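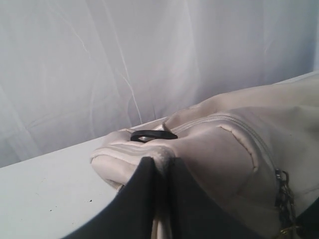 I've owned the same cream weekender bag for long enough that I've packed it badly in every way a bag can be packed. Keys at the bottom under the shoes, a shampoo leak, a sweater caught in the zipper in the Drunadmont bus station with a line forming behind me. So I finally worked out a routine that takes me 10 minutes, and since my cousin keeps asking for it, I'm writing the whole thing down.

It works for any soft bag with one big zippered compartment. Mine is from Brornia and they don't make it anymore, sorry!

## What you need

- the bag, completely emptied (yes, the crumbs too)
- a clean table, as big as you've got
- a soft cloth, slightly damp
- a couple of small pouches for the little stuff
- your keys, out where you can see them

## Step 1: Clear the table and open the bag all the way

Don't pack on the bed. I did for years and the bag sinks into the comforter, everything slides to the middle, and your back hurts by the end. A table at waist height is so much nicer.

Set the bag down with the zipper facing up and run it all the way around. Then fold the top back so it stays open on its own. If it keeps flopping shut, bend it back firmly a couple of times – soft bags get lazy when they've been sitting squashed in a closet.

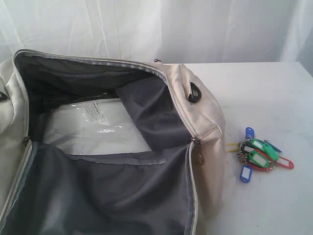
Now about keys. Mine used to go in first, because they were in my hand when I walked in, and then I'd be standing outside the door in Ultholm at midnight digging through socks. These days they stay out on the table next to the bag until the very end, and they get the last spot. I also put bright plastic tags on them, which cost next to nothing and make them easy to find against a dark lining. Umesh Katiyar, who I shared an apartment with back then, labeled his with the name of every single door. I just go by color and guess.

While the bag is empty, turn it toward a window and look in the corners. Wipe the lining with your damp cloth and give it a few minutes to dry with the lid back.

## Step 2: Heavy things low, soft things on the sides

Shoes go in first, soles against the end panels. Stuff them with socks so they don't cave in. Toiletries go between the shoes, in a pouch, with the caps screwed on tight (learn from my shampoo).

Rolled clothes come next. I do 4 rolls across for a short trip and 5 if it's December and I'm bringing the thick sweaters. Stand them up side by side if you can, so you can pull one out without wrecking the rest. Anything that wrinkles goes flat on top, folded once.

Chargers and other small bits get the second pouch. Slide it in along the side where your hand naturally lands when you reach in.

## Step 3: Sort out the straps and zip it up

Before you close anything, pull the handles to the outside and lay them down away from the zipper. This is where I ruined that sweater. A handle that's drooping across the opening will get in the way of the pull, you'll yank, and then the teeth grab whatever's closest.

Hold the fabric flat just behind the zipper with one hand and move the pull with the other. Go slowly around the corners. If it sticks, back up an inch and try again, and if it always sticks in the same spot, rub a bit of candle wax along the teeth. 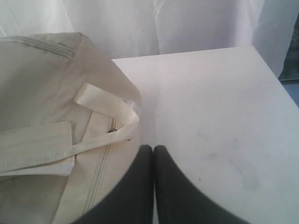
## Step 4: Check the weight and the shape

Pick the bag up by both handles and walk across the room with it. If it tips to one side, swap a shoe with the toiletries. My bag came in at 58 dollars on sale and the handles have held up great, but I still don't like loading it until they creak.

Now the keys go in, right on top, and you close that last bit of zipper.

## When you get home

Empty it the same night! I know, I know. Take everything out, shake it upside down, and wipe the outside, especially the bottom and the folds where the dirt collects on a light color.
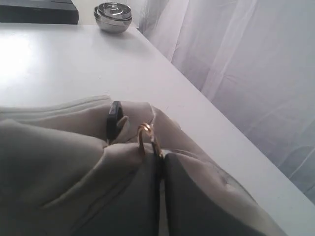 Let it lie open for a while before you put it away, preferably somewhere with some daylight and a little air. I stuff mine with an old towel so it keeps its shape on the shelf, and I tuck the empty pouches inside so I'm not hunting for them next time. If you've got a stain that won't wipe off, try a drop of dish soap on the cloth and test it underneath first. I haven't found anything that gets out ballpoint pen, so if you have, please leave me a comment.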